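Momar Handheld Gripper Kit: Frequently Asked Questions

Last updated 8/22/23

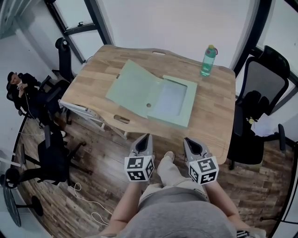
Two Momar grippers at a table with an open folder box.

General

What is in the kit?
A standard kit has two handheld grippers (left and right), two marker cubes already mounted, a head camera with strap, a calibration card, a charger, and a hard case. The upload software is a separate download. You get the link by email when the order ships.

What is the kit for?
It records a person doing a hand task so the recording can be used to train a robot arm. You hold one gripper in each hand and do the task with the gripper fingers. The software works out where each gripper was from the head camera video and the marker cubes. No robot is needed while you record.

Who makes it?
Momar is designed and sold by Amedcombe. The grippers are assembled in our own shop. The finger pads are made for us by Longo.

Do I need an Arken arm to use the data?
No. The export files are plain pose tracks plus video, and you can convert them for other arms. If you do have an Arken arm, there is a ready-made profile in the export menu and the finger pads match the Arken pads in size, so you can skip the conversion step.

Can I buy just one gripper?
Yes. Order it as a spare and choose left or right. The marker patterns on the two sides are different, so two left grippers will not work as a pair.

Setting up

How much room do I need?
A normal office table and enough floor to sit or stand in front of it. You do not need a studio. Most customers record at whatever table they have.

Do I have to clear the table?
Only the part you are working on. Other things can stay on the table as long as they don't get between the camera and the cubes. A bottle in the far corner is fine. A monitor on a stand usually is not.

Can other people be in the room?
Yes. The tracking ignores people. Please get their consent before you upload, even if they are only in the background. The upload tool has a face blur option, which is off by default. Turn it on under Project, Privacy.

Does it work near a window?
Usually. Daylight from the side is not a problem. Direct sun on a cube can wash out the pattern, and the software will show a yellow bar on the timeline where it lost the marker. Move the table or pull the blind.

Sitting or standing?
Either one. Pick one and keep to it for the whole task set. If you sit, check that both cubes are in the camera view when your hands are close to the edge of the table. This is the most common setup mistake we see. Tilt the camera down one click and check again.

What clothes should I wear?
Anything without a black-and-white checked pattern on the sleeves. Roll up loose cuffs so they don't cover the cubes.

How do I calibrate?
1. Turn on both grippers and the camera.
2. Lay the calibration card flat on the table.
3. Look at the card until the camera beeps.
4. Open and close each gripper all the way, twice.
5. Touch the two gripper tips together and hold until the second beep.
Do this at the start of each session and any time you take the strap off.

Recording

What tasks work well?
Opening and closing boxes and folders, sorting, stacking, folding cloth, putting things into trays. Objects should be something you could pick up between a thumb and one finger.

What tasks don't work well?
Small screws, anything that needs a twisting grip, and anything heavier than the grippers are rated for. The limit is 1000 grams per gripper. Please don't use the grippers in or near water. They are not sealed.

How do I record a hinged box or folder?
We get this one a lot. Start with it lying flat. Use one gripper to hold the tray side down and the other to lift the lid. Keep the lid moving slowly until it is all the way over, then let go. If you flip the lid it tends to bounce, and you will have to throw out the take. Record opening and closing as two tasks.

How long is one take?
As long as the task needs. Takes longer than 8 minutes are split into parts automatically. Short takes are easier to check and label.

How many takes do I need?
It depends on the task and on the arm. For a simple pick and place with one object, start with a small set, train, and see. Trinity Marchetti on our support team will look over your first set at no charge and tell you if anything needs to be recorded again. Ask for a "first set review" when you write in.

What happens if I drop something?
Keep going if you can pick it up with the grippers. If you have to put a gripper down and use your hand, stop and mark the take as failed. Failed takes are kept in their own folder and do not count toward your storage.

My hands get tired. Is that normal?
Yes, for the first few days. The spring tension can be turned down with the small key in the case. Take a break between sets.

Care and repair

How long do the finger pads last?
Our test pads went nearly 2510 open and close cycles against cardboard before the edges rounded enough to matter. Smooth plastic is easier on them. Replace both pads on a gripper together.

How do I clean the cubes?
Dry soft cloth. Don't use alcohol or glass cleaner, which will lift the print. If a face gets scratched through the black part, order a new cube. The part number is 3447 for either side. Say left or right in the order notes.

Can I print my own marker cube?
You can print the patterns, but we can't support the results. Paper faces curl and glossy ones reflect.

A cube came loose. Can I push it back on?
Don't glue it. There are two screws under the rear cover. Tighten them until they stop, then run the calibration again. Anything you recorded after the cube came loose should be marked as failed.

Orders and service

Do you offer training?
Yes. Ottavio Leone runs a half-day session online. It covers setup, calibration, and one task of your choice. On-site training can be arranged for orders of several kits.

Can you do the recording for us?
Yes. Send us the objects and a short written description of the task and our operators will record it. Nives Ferri handles these jobs and will send a quote. We return the objects with the finished data unless you tell us to keep them.

Who owns the recordings?
You do, for both your own recordings and the ones we make for you. We don't use customer data for our own training.

What is the return policy?
You can return an unused kit in August if you bought it in the summer sale. Kits bought at other times can be returned within the period printed on your invoice. Used finger pads can't be returned.

What does the warranty cover?
Motors, springs, camera, and charger. It does not cover finger pads, scratched cubes, or drops.

Can I rent a kit before buying?
We have a few rental kits. They are the same as the ones we sell and come with new finger pads. If you buy afterward, the rental fee comes off the price. Contact Primo Lombardi in sales to ask what is available.

I have a question that isn't on this page.
Use the contact form and choose Momar from the product list. Software questions go to Zihan Qin, and it helps if you attach the session log. It is saved in the same folder as the video.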